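Six weeks with the Tretum, or how I paid to have my floor picked up
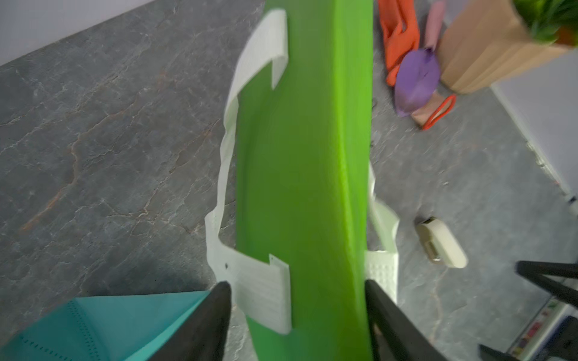
So the trial ends in June and I have to decide whether to keep it. For anyone who skipped my last three posts (my own sister has), I've been testing the Tretum tidying arm, which Clengate leases to households for 82 dollars a month. You can also buy it outright for $1,982, a price that made me put my phone face down on the table for a minute. I went with the lease. There was a 500 dollar deposit too, and I'm told I'll see it again if the arm goes back with all its parts.

I call it Marty. The setup app asks for a name and won't let you continue until you type one, and Marty was what I had in me at that hour.

What you get is a wheeled base, an arm, two black fingers on the end of it and a small camera mounted up near the wrist. The wrist camera is my favorite part of the whole product. You can pull up its view in the app, and every household item becomes enormous and slightly menacing. A long green plastic thing that I've walked past for years fills the screen like a ship coming into port, with the two fingers on it, blurry and very large, and behind it the stone-patterned floor I picked out myself and have regretted since. I've spent more evenings watching that feed than I've spent watching television. I don't know if that's a point for Marty or against television.

On to the actual job. Clengate's pitch is that you leave your stuff all over the floor, tell the arm which bin is for what, and go live your life. The going and living is where I had trouble. For the first week I stood over it with my arms folded like somebody's father-in-law watching a guy fix a sink.

It's good with hard plastic. Anything with an edge or a rim, it finds the edge, thinks it over, closes the fingers and lifts. Trays, toy bits, the cups that breed under the couch. It grips more gently than I expected, and so far it hasn't cracked anything I cared about. It did drop a flashlight, but I also drop that flashlight.

Soft things are a different story. Give it a tote bag and it will pinch one corner, raise it with great ceremony, and drag the rest along behind like a wedding train. Socks it treats as a rumor. There's a "soft goods" setting buried three menus down that makes it slower and, as far as I can tell, sadder.

Houseplants you have to mark as off limits in the app. I didn't do this on day one. The plant and I have both moved on.

Speed: my benchmark was one corner of the room in its natural state, which I could clear myself in a couple of minutes while complaining. Marty's best time is 18 minutes. To be fair, those are minutes in which I'm on the couch, and he doesn't complain at all. To be less fair, he beeps. There is a beep for picking up, a beep for putting down and a third beep I haven't identified that only happens after 10 p.m. Support told me it was "informational."

Support, by the way, has been decent. They answer within the day and they seem to be people. When the left finger started squeaking they mailed me a new pad and a tiny wrench, and I put it on at the kitchen counter feeling like a surgeon. They also sent a coupon for Grulalwood, which sells matching storage bins, and I resent how good the bins look.

Things I'd want fixed before I paid the full price:

The app logs me out every time it updates, and it updates a lot. The base won't cross the strip between my two rooms unless I give it a little shove. And the map it draws of the floor keeps insisting my chair legs are new. Same chair, Marty. Same four legs.

Would I recommend it? If you have trouble bending, or small children, or the kind of clutter that's mostly plastic, I think the lease is worth trying for a month or two. If your mess is mostly laundry, save your money and buy a hamper with a wide mouth.

I'm keeping it through the end of summer. I had the return form half filled out last night and then he started on the stuff by the shelf and I wanted to see how it came out.

Comments are open below, and yes, I've already been told to get a dog.

Contact: use the form on the About page | © All posts and complaints are my own | Back to top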